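Haushalt & Garten > Zimmerpflanzen > Stecklinge und Anzucht

Kressesamen / Moos im Plastikbecher gießen ohne alles zu ersäufen??

Frage gestellt am 7. Juni 2018 von destholm_balkon

Hallo zusammen,
kurze Frage, muss gleich los. Ich ziehe auf dem Schreibtisch im Büro kleine Sachen in durchsichtigen Plastikbechern, Kresse, ein bisschen Moos, zwei Ableger vom Sukkulenten. Gießkanne hab ich keine, also nehm ich immer die Wasserflasche die eh dasteht. Ergebnis: jedes Mal ein Schwall, Becher halb voll, Samen schwimmen oben, Moos löst sich und treibt rum. Becher haben KEINE Löcher, soll auch so bleiben, der Tisch ist weiß und darf keine Ränder kriegen.

Was ich schon probiert hab:
- ganz langsam kippen (geht bis es gluckert, dann doch Schwall)
- Loch in den Deckel gestochen, kam gar nix mehr
- Sprühflasche von Illar, nach einem Monat Düse verstopft, bei uns ist das Wasser sehr kalkig

Wieviel Wasser gehört da überhaupt rein und wie krieg ich das mit einer normalen Flasche hin? Im April ist mir schon eine komplette Reihe weggeschimmelt, das will ich nicht nochmal.

Danke schonmal

3 Antworten

Antwort 1 (hilfreichste Antwort, 23 Stimmen)

Das Gluckern kommt von der Luft die in die Flasche zurückmuss. Volle Flasche = schlecht. Also vorher was abtrinken oder wegkippen, mit einer halbvollen geht es viel ruhiger. Flasche fast waagerecht halten, Öffnung an den Becherrand anlegen und an der Innenwand runterlaufen lassen. Nie mitten auf die Samen.

Menge: für so einen kleinen Becher reicht am Anfang ein Esslöffel. Kresse will feucht sein, nicht nass. Wenn unten im Becher Wasser steht, wars zuviel, dann schräg halten und mit Küchenpapier rausziehen. Vorteil am durchsichtigen Becher ist ja dass man es sofort sieht.

Bei Kresse: Watte oder Küchenpapier unten rein, Samen drauf, NICHT drücken. Erst Watte nass machen, dann säen. Dann schwimmt auch nix.

Moos: da am besten gar nicht gießen sondern tropfen. Finger in die Flasche geht nicht, also Wasser in den Flaschendeckel und daraus. Der Deckel ist überhaupt das beste Maß, ein Deckel pro Becher und fertig.

Sukkulenten gehören da eigendlich nicht dazu, die brauchen Abzug. Ohne Löcher faulen dir die früher oder später. Wenn du es trotzdem machst, nur gießen wenn das Substrat komplett trocken ist, lieber mal vergessen.

Und wegen Kalk: abgestandenes Wasser hilft gegen Kalk nicht viel, abkochen schon eher. Oder Regenwasser. Düse über Nacht in Essigwasser, danach gut durchspülen, meine alte von Prusance geht seit Jahren so.

Kommentar vom Fragesteller: Deckel als Maß, super, das mach ich. Sukkulenten kommen raus in richtige Töpfe.

Antwort 2 (4 Stimmen)

hol dir halt ne kleine gießkanne?? kosten doch nix. barreto hat welche mit langem dünnen ausguss, für schreibtisch reicht die kleinste

Antwort 3 (9 Stimmen)

Kann der ersten Antwort nur zustimmen, ein paar Ergänzungen weil hier der Schimmel noch fehlt.

Schimmel ist fast immer zu viel Wasser + zu wenig Luft. Keine Folie drüber wenns im Büro warm ist. Bei uns sind es im Sommer 26 Grad am Fenster, da lüfte ich dauernd und gieße lieber zweimal am Tag einen winzigen Schluck. Der weiße Flaum an den Kressewurzeln am zweiten, dritten Tag ist übrigens oft gar kein Schimmel, das sind Wurzelhaare! Hab deswegen früher auch alles weggeworfen. Einmal besprühen, wenn der Flaum dann weg ist wars keiner.

Flasche und Becher nicht gleichzeitig in der Hand, Becher auf den Tisch stellen und stehen lassen. Klingt banal, aber die leichten Dinger kippen sofort wenn man von oben draufgießt. Flasche offen, Becher daneben: 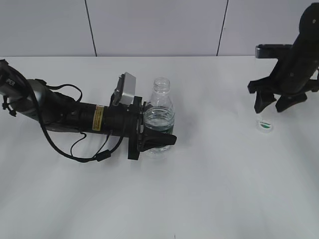
Nachfrage: Muss man die Becher vor der nächsten Aussaat auswaschen oder kann man gleich neu säen?

Auswaschen, und zwar jedesmal. Alte Watte und Wurzelreste komplett raus, heißes Wasser mit einem Tropfen Spüli, gut nachspülen, trocknen lassen. Bei Bechern in denen schon mal Schimmel war nehm ich noch einen Schuss Essig dazu oder schmeiß sie gleich weg. Alte Watte nie nochmal verwenden, auch wenn sie noch gut aussieht.

Achso und wegen Rändern auf dem weißen Tisch: Untersetzer oder ein gefaltetes Geschirrtuch drunter. Kalkflecken gehen mit etwas Zitronensäure weg, vorher an einer Ecke testen und hinterher mit klarem Wasser nachwischen. Nicht schrubben, sonst gibts matte Stellen.

Kommentar: Das mit den Wurzelhaaren wusste ich nicht, danke! Dann war im April womöglich gar nicht alles kaputt, ärgerlich.

Kommentar: wie lang dauert kresse eigentlich bis man die essen kann

Kommentar: Ungefähr eine Woche, je nach Wärme. Mit der Schere knapp über der Watte abschneiden, wächst nicht nach.

Ähnliche Fragen
Basilikum aus dem Supermarkt teilen, wann?
Moos im Glas wird braun
Avocadokern seit 40 Tagen im Wasser, nix passiert
Trauermücken im Büro loswerden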